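Jornada de puertas abiertas en el taller Hayashi

Fuimos el sábado a Nallmont, que en abril está precioso, y me lo pasé como una niña. El taller de cerámica Hayashi abre al público una vez al año y Carys Wynne llevaba meses dándome la lata (¡con razón!). 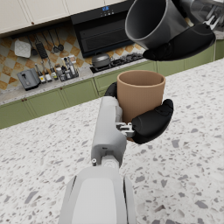

Un vaso marrón claro, liso y de paredes rectas.

Nos recibió Toshiko Amano, que lleva 38 años al torno y habla de las arcillas como otros hablan de sus nietos. La entrada cuesta 3 euros, té incluido, y hay que reservar porque los grupos son pequeños. Yo pregunté por los esmaltes oscuros, que me vuelven loca, 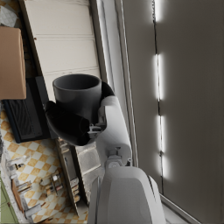 y acabamos charlando un buen rato sobre hornos, cenizas y piezas rajadas. Luego me tocó probar el torno... mejor lo dejamos, me salió una especie de cenicero.

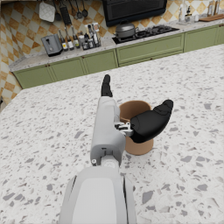
El vasito marrón sobre la encimera de terrazo.

En la tienda me contuve bastante: cinco cuencos y un platito para mi hermana, que seguro que me quedo yo. 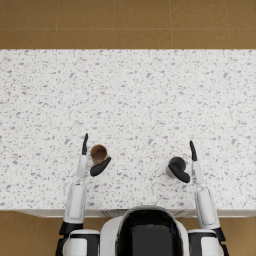

Cómo llegar

Autobús desde Rorstead hasta la plaza y luego cuesta arriba, con calzado cómodo.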